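¿Qué es el rozamiento?
Museo Escolar Manríquez. Cuadernos de ciencia para niñas y niños
Texto: Azucena Tovar. Revisión: Emiliano Bermúdez

Cuando un objeto se desliza sobre otro, aparece una fuerza que se opone al movimiento. Esa fuerza se llama rozamiento o fricción. Gracias a ella podemos caminar sin resbalar, sujetar un lápiz y detener la bicicleta al apretar los frenos.

Ninguna superficie es perfectamente lisa. Si miramos una mesa o una chapa con un microscopio, encontraremos montañas y valles diminutos. Al frotar dos materiales, esas pequeñas montañas chocan entre sí. Algunas se rompen y otras se aplastan. Con el tiempo, el material se gasta. Los científicos llaman desgaste a este proceso.

El metal también se raya. Para rayar un material hace falta otro que sea igual de duro o más duro que él. Un grano de arena, por ejemplo, puede dejar una línea fina en una lámina de acero.
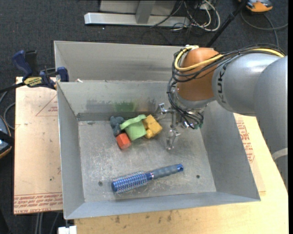
Recipiente de chapa gris con arañazos claros y zonas gastadas en el fondo.

A veces ocurre lo contrario: el material más blando deja una parte de sí mismo sobre el más duro. Así escribe la tiza en la pizarra.

El rozamiento produce además calor. Frota las palmas de las manos durante 10 segundos y lo notarás enseguida. Para reducirlo, en las máquinas se utilizan aceites y grasas, que forman una capa muy fina entre las piezas.

Actividad para el aula
Coloca una goma de borrar sobre una carpeta de plástico. Levanta un lado poco a poco hasta que la goma empiece a deslizarse. Repite la prueba con una moneda y anota cuál de las dos resbala antes.

Palabras nuevas
Fricción: otro nombre del rozamiento.
Lubricante: sustancia que reduce el rozamiento entre dos piezas.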